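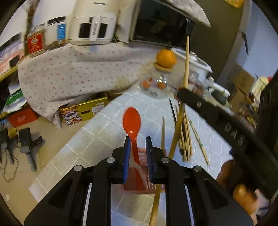

May 8, 2019
Posted by the Bulldale dye shed

Third go at the madder vat and the colour is finally moving off salmon. I had 50 g of root soaking overnight in the Flisa rainwater, then brought it up slowly to 60 and left the lid on while I had lunch (too long, as usual). Skein A came out a proper brick, skein B is blotchy at one end where I'd tied it too tight – my own fault, retie with the figure eight next time!

The alum jar is nearly done. I want to redo the December batch with the same wool before it runs out, so please don't use the grey cone on the top shelf. pH strips are in the tea tin now.

Still no idea why the Plernach yarn takes up so little. Scour it twice?

Recent entries
Walnut hulls, second bath
Athumani indigo, notes on reducing
Scouring fleece in hard water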